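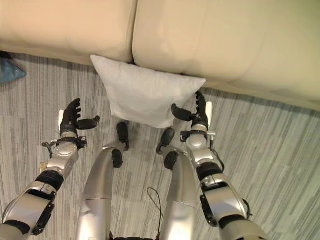

A humanoid robot with a white pillow in front of the sofa in the living-room test area at Skanora Robotics. (Photo: Skanora Robotics)

FOR IMMEDIATE RELEASE

Skanora Robotics Reports That Its Humanoid Can Now Return a Pillow to a Sofa, Most of the Time

Research group finds that teaching a robot when to give up improves its housekeeping

April 12, 2020 – Skanora Robotics today published the results of a study on one of the less glamorous problems in humanoid robotics: picking a soft, shapeless thing up off the floor and putting it back where it came from. The company's new training method, called Mollari, lets a full-size two-handed robot recover from a bad grasp without a person stepping in to rescue it. Or the pillow.

The work began in January as a short side project, expected to take two weeks. It took rather longer. Rigid objects have been good to robots over the years. A box has corners, and the corners stay put while the robot thinks about them. A pillow moves its corners as soon as it is touched, sags in the middle when lifted, and will happily slide out of one hand while the other is holding on perfectly well.

Earlier versions of the Skanora controller handled this with great confidence and little success. Having decided where the pillow was, the robot closed its hands there, lifted, and carried whatever it had to the sofa. On a number of occasions what it had was air, which it placed very gently.

Mollari approaches the matter with more doubt. The controller breaks each attempt into short stages and, at the end of every stage, estimates whether the grasp is still worth continuing. If the estimate falls below a threshold, the robot opens its hands, backs off and starts again from wherever the pillow has ended up. The threshold is learned from data along with the movements. Setting it by hand produced a robot that quit constantly, and then, after adjustment, one that never quit at all.

The training set consists of 3,000 demonstrations performed by human operators who guided the robot's arms and hands remotely. Operators were asked to leave their mistakes in. Fumbles, dropped corners and second thoughts were all kept and labeled, and the researchers credit them with much of the improvement. A comparison model trained only on the tidy demonstrations did well until something went wrong, at which point it had no opinion on what to do next.

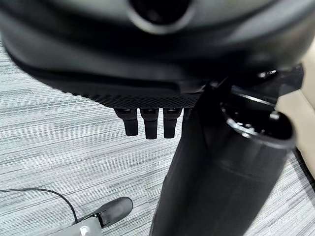
Hands that work near the floor posed a separate problem, and the study gives it a chapter of its own. A robot bending toward a low object has to keep track of its own shape as well as the object's, and its knuckles have a talent for arriving first. Mollari therefore includes a resting posture, to which the hand returns between attempts. Its four fingers hang down, half curled and holding nothing, well above the striped carpet. It is not a dramatic pose, but it leaves the fingers ready to spread or close on the next try, and it keeps them from dragging across the floor on the way there. The team tried several livelier alternatives and has agreed not to discuss them.

In the final evaluation, the robot was given 48 starting arrangements that did not appear in the training data. These included pillows lying flat, pillows propped against the front of the sofa, and pillows half folded by someone with a grudge. The robot was allowed up to 5 attempts at each. It completed the task in most of the arrangements, and in many of them it needed a second try. The older controller, given the same arrangements and the same allowance, usually repeated its first attempt exactly, in the apparent hope that the pillow would come around.

The remaining failures are described in full in the report. The most common involved the seam between two sofa cushions, which the vision system sometimes took for the edge of the pillow. The robot would then try to pick up the sofa. Its internal estimate correctly advised against continuing, and the attempt was abandoned with no harm to the furniture.

Speed is the other open question. The method spends a good deal of time checking its own work, and a person in a hurry would find it trying to watch. Skanora makes no claim that the robot is faster than a human, a child, or a determined dog. The company expects to shorten the pauses by running the grasp estimate while the arms are moving, which the present software cannot do.

The evaluation software, known as Curkitz, is being released with the report so that other laboratories can run the same arrangements on their own machines. It records each attempt, including the ones a research group might prefer to forget. The demonstration data will follow once labeling checks are complete. The next study, run jointly with the Baldursdóttir Laboratory, will apply the method to blankets. Both groups describe themselves as realistic.

About Skanora Robotics
Skanora Robotics develops control software for humanoid robots that work in homes. Its research covers two-handed manipulation, soft objects and recovery from error, a field in which the company has considerable material.

Media contact
Skanora Robotics Press Office
Copies of the report and additional photographs are available on request.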